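O cesto que ninguém deita fora

Começou em agosto, com uma gaveta que já não fechava. Puxei, empurrei, dei-lhe um pontapé (pequenino!) e acabei sentada no chão da cozinha, rodeada de elásticos, pilhas gastas e 113 tampas sem caixa. Contei-as todas, sim, foi uma espécie de penitência.

Liguei à minha amiga Afia Asante, que arruma casas alheias há 15 anos e tem uma calma que eu invejo. Veio nessa mesma tarde, abriu os armários e perguntou-me onde estavam os cestos. Quais cestos? Eu tinha caixas de plástico, todas com tampa, todas opacas, e nunca sabia o que lá ia dentro. «Vime», disse ela, «compra vime e depois falamos.»

E lá fui eu. O vime tem aquele tom de mel que fica bem em qualquer prateleira, deixa passar o ar entre as tiras e aguenta uma vida inteira de meias, novelos ou cebolas. Apaixonei-me logo, confesso.

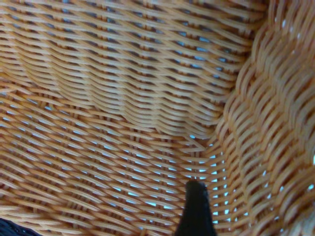 Vime entrançado, cor de mel, no primeiro registo; no segundo, cinzento liso.
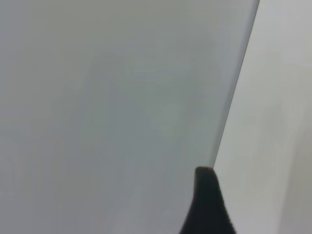 O meu primeiro cesto custou 25 euros na feira e veio das mãos do Osvaldo Honorato, que me ensinou a passar os dedos por dentro antes de pagar. Se alguma ponta arranhar, vai puxar as camisolas todas, e depois é um desgosto. Ensinou-me também a limpá-lo: escova macia, pano bem torcido e secar à sombra, nunca em cima do radiador (eu já estava a pensar no radiador, claro).

A regra da Afia é um cesto por assunto. Panos num, carregadores noutro, e um terceiro para aquilo que anda pela casa sem morada certa, que se esvazia todas as noites antes de ir para a cama. Eu falho muitas noites, mas mesmo assim a sala parece outra!

As tampas foram quase todas para a reciclagem. Guardei quatro, e a gaveta já fecha, desde que se empurre primeiro do lado esquerdo.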